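Akell Robotics Club – Project Report: Finding a Taped Cross With a Wrist Camera
Posted in August by the Akell build team
12 shares | 3 comments

We use cookies to remember your settings. By staying on this site you accept our cookie policy.

Summary

Our project was to get a robot arm to find its own starting point on a table. The arm looks for two crossing strips of blue painter's tape, works out where they meet, and moves the gripper over that point. We worked on it for one semester in the Langlois building. The final version finished 759 of 1,000 logged attempts within our limit, and the rest are explained further down.

Background

Last year the club entered the Kurnotside sorting event and lost most of its points during setup. The arm had to be placed by hand at the start of every round, and if the base was a little off, every pickup after that was off too. Teams were not allowed to move the base once the clock was running. We decided that the next arm should be able to check its position by itself and correct the numbers in software.

We looked at printed markers first. They work well, but the rules for the Paltdale open day table say nothing printed can be stuck to it. Tape is allowed. A cross made of tape gives one clear point and two directions, so it seemed like enough.

Setup

The camera is small and sits at the wrist, so it moves with the gripper. We keep the gripper open and pulled back during the search to leave the view clear. The table is gray and has no pattern on it, which helped a lot with color filtering. The software runs on an old laptop under the table, connected by a long USB cable that we had to tape to the arm in two places after it caught on the elbow joint.

The search works like this. The arm goes to a fixed height and takes a picture. Pixels that are close to our saved blue are kept and everything else is thrown out. The program fits two straight lines to what is left and calculates where they cross. Then it moves part of the way toward that point and repeats until the error is small.

The first version fitted lines to the middle of each strip. It did well when the camera pointed straight down. When the wrist was tilted, the near part of a strip looked wider than the far part and the fit drifted. We changed it to use both edges of each strip, and then correct for the tilt before doing the math. 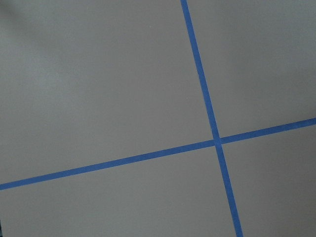 Why is tape used for the target when a single colored dot would be easier to find?
A dot only gives a position. The two strips also show which way the table is turned compared to the camera, and the arm needs that angle before it can pick anything up.

Problems

Lighting was the biggest problem. One side of the table gets less light than the other, and late in the day the blue looked dull enough that parts of a strip were dropped. We tried a desk lamp – it made a bright spot and things got worse. In the end we stopped using one fixed blue and gave the filter a wider range for brightness and a narrow one for hue.

The second problem was the overlap. Where one strip lies on top of the other, the color can be darker. Our early filter left a hole there. This did not matter much for the line fit, but a check we had added was looking for blue at the crossing point and kept rejecting good answers. We removed the check.

The third problem was our own fault. The strips are not at a perfect right angle in every picture, and we had written code that assumed they were. It took us two weeks to find that line.

Results

We ran the tests in batches of 200, with the arm starting from a different pose each time. An attempt was stopped after 30 seconds. Most of the failed attempts were ones where only one strip was in view at the start, so the program had no crossing to move toward. The others were mostly timeouts in low light. We had a few USB dropouts as well, and we left those in the total.

Next steps

The arm needs a search pattern for when it sees one strip or none. Following the one strip in either direction would probably be enough. We also want to try a darker tape and a faster camera mode. The code is on the club laptop in the folder named tape_final_2 – please do not use tape_final, it still has the right angle bug.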